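Speaker notes - photometric calibration of the Pinduler survey
Slot: 20 minutes plus questions

Slide 1. Title. Say that these are results from the first season only. The second season is still being reduced.

Slide 2. Why variable stars. Period gives luminosity, luminosity and apparent brightness give distance. The method is old. The errors we care about come from the zero point, so that is the subject of the talk.

Slide 3. Data. 3,648 exposures in two filters from the Korkent telescope. Each field was visited at least 100 times. Point out the gap in May, when the mirror was being recoated. Periods close to the length of the gap are left out of the fit.
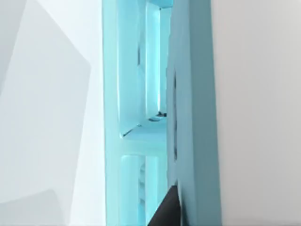

Slide 4. Reduction. Bias, dark and flat corrections are standard, go through them quickly. Twilight flats were used in both filters. Scattered light leaves a slope across the chip, and we remove it with a second-order surface fitted to dithered star fields. Do not read out the coefficients, they are in the backup slides.

Slide 5. Selection. We begin with 3,000 candidates from the Zuler pipeline. Cuts are on amplitude, light curve shape and crowding. 165 stars survive all three. The crowding cut removes the most. Expect a question on whether it biases the sample towards the outer disc - it does, and slide 8 deals with it.

Slide 6. Period-luminosity plot. Explain the axes first. Open symbols were rejected by the clipping and play no part in the line. Mention that the slope was left free.

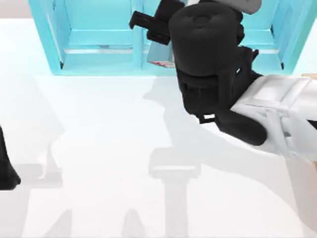

Slide 7. Zero point. Two routes: parallaxes of nearby stars, and the Jaidee standard fields. They agree within the errors in the red filter. In the blue they do not quite agree, and the difference grows with colour. My view is that the filter curve is at fault. A new scan of the filter has been requested.

Slide 8. Metallicity. Inner and outer samples fitted separately. If time is short, show the plot and move on.

Slide 9. Next steps. Second season, new filter scan, artificial star tests in the crowded fields. Leave this slide up for questions.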